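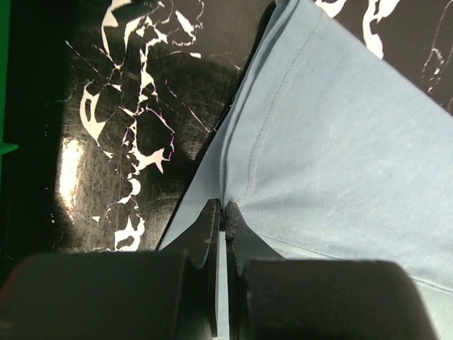
Varitz 3 review - folding shirts with it since May

Short version for people in a hurry (me): good planner, very good replay tool, force settings are a mess, docs are thin. I'd buy the license again. I would not buy the support plan again.

Longer version. Varitz is a software stack for arm plus gripper. Perception module, grasp proposal, motion planner, a low level controller that sits between the planner and whatever your vendor gives you. You install all of it or just parts. We run all of it, one arm, two-finger gripper, wrist camera, on cloth. Mostly T-shirts. Some towels, which I'll get to.

Before this we were on Wallus, which I liked and which stopped getting updates. So a lot of this is going to be me comparing to Wallus, sorry if you never used it.

Install

Took an afternoon. Would have been an hour except the installer wants its own Python and gets upset quietly if it finds another one first. No error. It just picks up the wrong libraries and then perception dies on the first frame. Fix is in the release notes for a version that isn't the one you downloaded. Put the path in the config by hand and move on.

Hand-eye calibration wizard is great. Six poses, it tells you which ones are bad and lets you redo only those. Wallus made you start over every time. I recalibrated three times the first week just because it wasn't painful.

Perception

The edge finder is why we bought it. Cloth is nasty because there's nothing rigid to hang a model on, and what you want for a fold is the outside edge, the real one, and T-shirts are full of things that look like edges. Hems. Seams. The line of stitching that runs along a little inside the folded edge and more or less parallel to it. Wallus went for the stitching all the time. Gripper comes down too far in and you get a fat pinch of two layers plus half the hem.

Varitz gives every candidate edge a score and a class: boundary, seam, crease. Classes are right most of the time. On our pale blue shirt on the black tabletop it gets the boundary pretty much always, good contrast, nice dark shadow line under the fold. On a dark shirt on the same table, worse. And then the table itself. It's black with a white marble sort of pattern all over it, jagged, and we kept it on purpose as a stress test and I have regretted that more than once. The stock model likes to call the white veins cloth. Not whole areas, just thin slivers, but a sliver is enough to pull an edge line sideways.

Two things helped. First, the background capture - you shoot the bare table once and it subtracts. Works until the light moves. Glossy top, so any lamp makes a long bright streak, and if the streak is somewhere else later you get a phantom edge down the side of it. Recapture when you change anything overhead. Second, there's a setting called min_region_continuity, default is low, put it way up. Undocumented as far as I can tell. Giorgia Mancuso found it by reading the schema file and it fixed more than the whole fine-tuning guide did.

Speaking of fine-tuning: we did it. 3873 labeled frames, most auto-labeled by their tool and then corrected by hand. The labeling tool is fine, kind of slow, no undo past one step (why??). The tuned model is better on dark cloth, about the same on light. If you only handle light stuff on a dark table don't bother, turn up the continuity and go home.

Grasp proposal

You get a ranked list of pinch points along the edge with an approach angle for each. Default ranking loves corners. Makes sense for towels. For shirts I want a point partway along the side, and the weights for that are exposed, thank you, one slider called corner preference. Drag it down.

What I like: it takes finger geometry seriously. You enter plate width, plate thickness, the size of the housings behind them, and it throws out grasps where the housing would hit the table before the tips get to the cloth. Our housings are wide and round and this used to be a constant problem. With Wallus I had a hand-written check for it that was wrong in one corner of the workspace and I never found out why.

What I don't like: the wrist view is mostly fingers at the moment you need it most. When the tips are down at the cloth the gripper takes up the bottom third of the picture. Varitz has a self-mask for this. The self-mask is static. One mask per gripper, one opening width. Close the fingers and the mask is wrong, and the little gap between the plates gets read as whatever happens to be under there. I wrote a script that swaps masks by opening width, six widths, interpolates nothing, good enough. This should ship in the box. I've asked.

Planner

Fast, boring, good. Haven't had it do anything scary. Straight-line approach with a speed cap near the surface, you set the height where the cap kicks in. Replans if the edge estimate moves during the approach and you can see it do it in the log, which is nice when you are trying to work out why it went left.

One complaint, it will sometimes decide a wrist flip is cheaper than a small detour. Technically right. Takes forever and the camera cable hates it. Add a joint limit on the last joint tighter than the real one and that goes away.

Controller and force

Weakest part. Contact detection has one threshold and the threshold is global. Pressing thin jersey against a hard table is not the same as touching a folded towel, and I want two numbers at least. You can script around it with the event hooks, but the hooks fire late, enough that the cloth is already bunched up by the time your code runs. Little wrinkles around the fingertips are fine, you need a bit of that to get the pinch. A big ruck is not fine, it drags the whole shirt.

Grip force is also just one number per program. Not per grasp. Per program! So if you want soft close then firm hold, that's two programs chained, and chaining costs you a pause between them. Wallus did this right years ago.

Also the slip check is worthless on thin cotton. It looks for a change in finger width and thin cotton barely has a width. Off.

Replay

Best thing in the package. Every run gets saved as camera frames, candidate edges, scores, chosen grasp, planned path, forces, all on one timeline you can scrub. You can change a parameter and re-run just perception on the old frames and see what it would of picked. I do most of my tuning this way now, with coffee, arm switched off. Found the phantom streak problem in ten minutes after losing most of a morning to it on the hardware.

Files are huge. Set a retention limit or it'll eat the disk. Default is keep everything.

Towels

Fine. Corners are easy, default settings mostly work. Thick terry confuses the crease class but it doesn't seem to matter for a simple half fold.

Support

We paid for the plan for a quarter. Replies came, polite, usually a link to the page I'd already read. The user forum is better. Somebody there posting as Laskowska has written up half the undocumented settings and deserves a free license. Start with the thread on contact tuning.

Versus Plarotholm, becuase people keep asking: tried the demo only. Prettier interface, better force control by a mile, edge finding on cloth was not close. If you do boxes or bottles get that one. For fabric I'd stay here.

Scores, out of ten:

Install 6
Perception 8, 9 after the continuity setting
Grasp proposal 8
Planner 8
Force control 4
Replay 10
Docs 3
Support 5

Will update when the next release is out, supposedly has per-grasp force. If the self-mask is still static I'm going to post my script on the forum, ask there if you want it sooner.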